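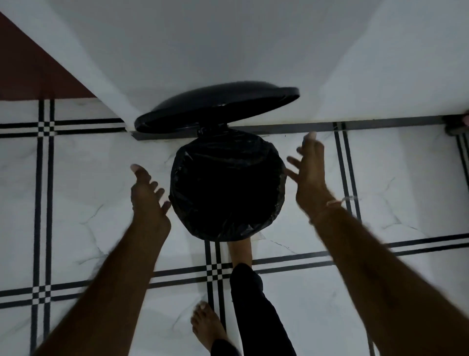

About Ostness

Ostness looks after one kind of robot cell: the single-arm sorting cell, the sort that picks things off a belt and drops them in the right chute. We don't sell them. We were customers first, and we didn't much like what we were told.

Eun-ji Maeng started the company after running a Deletti cell for a recycling plant in Mornton. The brochure said it needed hardly any upkeep. Her logbook had 1,146 entries in it by the time she left. Most were dull: a cracked suction cup, a clogged filter, a bin lid the arm kept reading as closed. Yi-an Shin, who now runs our service desk, wrote a good share of them.

So we are wary of big claims, including our own. We can't promise your cell will never stop. We doubt anyone who does.

What a service visit looks like

We shut the cell down and lock it out before anyone reaches inside. Then we check the cups, hoses and cable runs, clean the lens, and set the arm's home position again. After that we run the cell at slow speed for 27 minutes and watch it. Remote monitoring is fine as far as it goes, but it has never told us about a hose rubbing on a bracket.

Liners and waste bins get changed by hand. We have been shown machines that are supposed to do this. We're still waiting to see one handle a bag that bunches up at the hinge.

Who we are

There are 16 of us, and 10 go out on calls. New hires spend their first July on the Kwon training cell, which we keep badly adjusted on purpose. If your cell is running well, you may not need a contract, and we'll say so when you call.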